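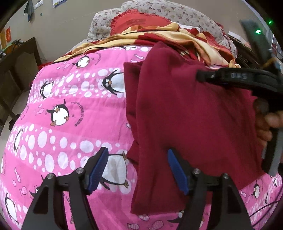 **工单主题：** Naslow 折衣流程在印花床面上误判衣物边缘，抓取后中止
**提交人：** Brândușa Cârstea（Justico 现场测试）
**受影响组件：** Flovurus 分割模块、边缘抓取规划
**优先级：** 中
**状态：** 处理中，部分缓解

## 问题描述

Naslow 在灰色台面上折单件上衣已经比较稳定，换到铺好床单的床上后，第一步“找边”经常失败。失败多数出现在床面有密集印花的时候。像紫红色衣物摊在粉色企鹅床单上这种情况，衣物本身是纯色哑光面料，人眼分得很清楚，Flovurus 却会把紧贴衣边的企鹅和小鱼图案并进衣物轮廓。左侧那道竖向长褶也有问题：下面一层露出几个小尖角，规划器把尖角当成衣角，抓取点落在褶子上。

## 复现步骤

1. 床面铺印花床单，单件纯色衣物随意摊开，保留自然褶皱。
2. 加载默认折衣配置，关闭人工确认。
3. 执行“找边—抓取—提起—对折”。
4. 在日志中检索 `edge_conf` 与 `layer_count`。

连续执行 20 次以内即可复现，不需要特殊光照。

## 日志摘录

```
[seg] mask_area 波动超限，重新分割
[seg] contour 与背景纹理粘连
[plan] edge_conf 低于阈值，沿用上一候选点
[grasp] layer_count = 2，期望值 1
[grasp] 提起后轮廓不一致，中止
```

第三行是关键。置信度不够时规划器没有停下，直接沿用了旧的候选点，后面的双层抓取由此产生。

## 排查记录

**8.1 标定**
重做手眼标定，误差在规格内。故障率无变化，排除。

**8.2 指垫**
蓝色条纹指垫换过一副新的。单层薄料的夹持略有改善，误抓位置不变。指垫问题另开工单，不在此处讨论。

**8.3 时延**
分割结果到达规划器的延迟约 700 毫秒。衣物静止时无影响；提起过程中布料在动，轮廓已经过期。把提起速度降到默认值的一半，中止次数减少，单件耗时明显变长。

**8.4 背景**
同一件衣物移到素色床单上，双层抓取仍有发生，轮廓粘连基本消失。可以确认是两个独立故障：印花造成粘连，褶皱造成层数误判。此前在 Sakai 样板间的测试只用素色布面，所以三月的验收没有测到前者。

**8.5 模型**
补充印花背景数据后重新训练分割模块。粘连减少，但衣物本身带印花时出现新的漏检，衣身中间被挖出空洞。该版本未合入主线。

## 当前结果

2026年8月23日，星期日，用临时配置跑完一轮印花床面测试，中止 13 次，其中大部分为双层抓取。粘连类中止已降到可以接受的水平。

临时配置：

- `edge_conf` 不足时停机重看，禁止沿用旧候选点
- 抓取后先提起少许，检查层数，再继续
- 提起速度减半
- 层数异常连续出现 2 次，转人工确认

## 关于“能否交付家用”的答复

销售侧在本工单下追问，客户能否把床上的衣服直接交给系统处理。目前不能。床面软，会随夹爪下压变形；床尾常有成团的毯子，碰撞检测把它当作可通过区域。现阶段可以承诺的范围是：固定台面、素色背景、单件、无夹层。超出这个范围需要有人在旁边，发现抓错时手动释放。

单件耗时也请如实告知。启用临时配置后，系统折一件的时间比熟练的人长得多，适合无人值守的慢速批量作业，但前提是上面的范围条件全部满足。

## 待办

- [ ] Flovurus：输出每个轮廓点的置信度，目前只有整体值
- [ ] 规划器：区分衣角与褶边露出的尖角，考虑加入边缘连续性检查
- [ ] 测试：印花床单列入回归用例，深浅两种底色都要有
- [ ] 测试：床面软硬对下压深度的影响，尚无数据
- [x] 文档：家用场景限制写入 Naslow 安装说明

双层抓取的原始日志已附在子工单。印花背景的模型版本出来之后，请先用同一批衣物复测，更换衣物会导致前后数据无法对比。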